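Preline

Preline is a method for aligning a parallel robot gripper with an object before contact, using images from a camera mounted between or behind the fingers. It was developed at Walleck as part of the Girkodex manipulation project and was first described in an internal report dated December 13, 2020. The method is trained entirely in simulation and produces a lateral correction, a rotation, and a confidence value for each image.

Background

Earlier alignment methods used at Walleck relied on a fixed overhead camera. These worked well while the arm was far from the object, but the gripper hid the target during the last part of the approach. Moving the camera to the wrist removed most of the blocking and introduced other problems. At close range the object rarely fits in the image, the fingers cover a large share of it, and lighting effects that are minor from a distance take up many pixels. Edge-based trackers tested by the group tended to lock onto a shadow border instead of the object.

Preline treats these effects as part of the input. It does not try to segment the object first. A convolutional network reads the full image and predicts the correction directly, and a second output head predicts which pixels belong to a cast shadow. The shadow head is used only during training.
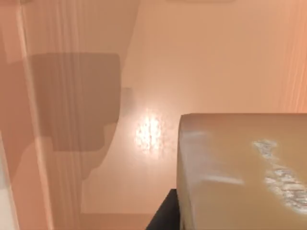
Training data for Preline comes from Fairweather, a rendering tool that places a gripper, a single object, and one or more lights in a plain setting and renders the wrist view. The base set holds 3,636 views. Light position, surface color, finger finish, and object pose are drawn at random for each view, and no attempt is made to keep the image clean. A typical hard case has a tan block that runs out of view at the lower right, a blocky gripper shadow on the peach surface to its upper left, and a bright highlight in the gap between the two. The shadow outline in such a view has straighter and stronger edges than parts of the block itself, and the white glare on the face of the block breaks up its shading. Views of this kind are given extra weight in the loss.

Results

Preline was compared with an edge tracker and with the same network trained without the shadow head. Testing used 103 held-out approaches, also rendered in Fairweather. An approach counted as aligned when the remaining lateral error was under 3 millimeters at the moment before closing. The full method aligned 94 percent of them. Without the shadow head the figure fell to 69 percent, and most of the added failures were corrections toward a shadow edge. The edge tracker did worse than both — mainly on views with strong highlights.

Limitations

The method assumes one rigid object and a parallel gripper. Clear and mirrored objects were left out of the training set. Results on physical hardware were not included in the report.

See also: Girkodex; Fairweather (rendering tool)

Contact | Copyright notice | Back to top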